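Play Kitchens: Frequently Asked Questions

Tridley rents and sells play kitchens to families, daycares and waiting rooms. These are the questions we get most. The ones about whether we can make it stop beeping are answered at the bottom, because we wanted you to read the rest first.

Which kitchen should I get?

If you have the wall for it, the Mostolano. It has the long white counter, the sink and the burner panel, and two children can stand at it without filing a grievance. The Draltico is narrower and suits an apartment, or one child with strong opinions about sharing.

Do I need to buy special play food?

You may. Your child will then cook blocks. Priya Oyelaran, who writes our product pages, once put together a very nice felt lunch for her nephew and was served a spoon.
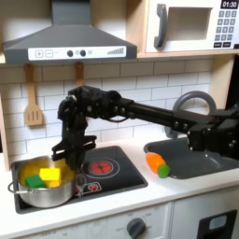
Reading time for the rest of this page: 2 minutes (367 words, if you skip the beeping)

Two blocks in a saucepan, one green and one yellow, count as soup in most of the households we deal with. The carrot on the rim of the sink is next in line, or has been excused. We don't ask. Any plain block big enough to be safe for your child's age will do, and it won't need replacing when somebody steps on it.

Can we use real pots?

Yes, within reason. A small, light stainless saucepan is fine on the burner panel. Please leave the cast iron with the grown-ups. Check handles for sharp ends and wobble before handing anything over, and accept that metal on a play counter at 6 a.m. has a sound all its own.

Does the burner get hot?

No. The red ring is printed on. So is the faucet's promise of water, in a manner of speaking: nothing is plumbed, and the sink has no drain. Whatever your child pours into it will stay there until you find it.

How do I clean the counter?

Damp cloth, drop of dish soap, dry it off. The white shows everything, including crayon. For crayon, try baking soda on the cloth and go gently. Itsuki Sasaki in our workshop has cleaned a great many of these and asks that you stop using nail polish remover.

How do I keep all the pieces together?

One bin, under the sink, no lid. We used to recommend sorted trays with labels. Jacinto Tapia designed them and still believes in them. We have 1,290 left in the warehouse, so if you believe in them too, write to us.

What if we lose a vegetable?

Spare carrots, peppers and eggs are on the parts page. Look behind the radiator first. Returned rentals with a missing vegetable are not charged for it, though we do reserve the right to sigh.

Can you make it stop beeping?

Our kitchens don't beep. If yours does, you have a Trummer sound module clipped under the counter, probably a gift. The switch is on the back. Relatives who ask can be told the batteries died.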